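Posted 2018-11-20 in Reviews, Home Robots

Radwan chore simulator by Trendorora: can a robot tidy up yet?

I've been playing with Radwan since January and I'm still smitten! You get a virtual room, a pair of arms and a list of chores, and you find out fast which ones a machine can handle. Picking up odd shapes is my favorite, so I went straight for the dog-toy end of the catalog. 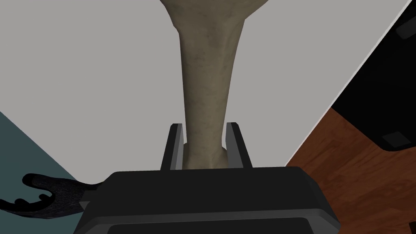
A bone held upright between the two fingers.

Long things with a knob on the end are a great test, and the Pimia grip add-on gives you 2 finger settings to try (start with the gentle one). Out of 9 pickups I got 3 I'd call clean, and I cheered for every one of them.

Working with both arms is harder.

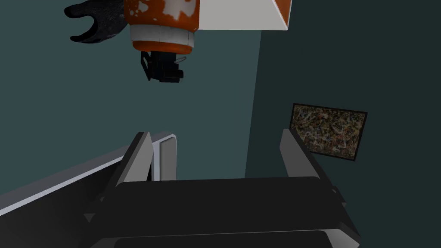

Handing something from one arm to the other takes patience, and I wouldn't trust my dishes to it. Still, Plestmont's old package couldn't do this at all, so I'm thrilled. My one gripe is the slow reset after a miss, when you're back to open fingers and a blank wall.

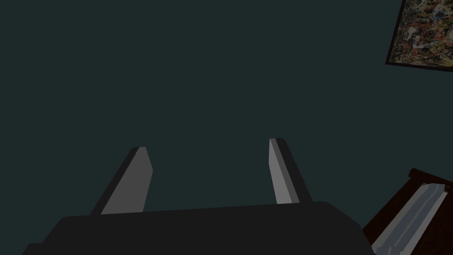
Would I let one loose at home?

For toys on the floor, soon, I think. Folding laundry, no way. I'm going back in tonight to try the other grip setting.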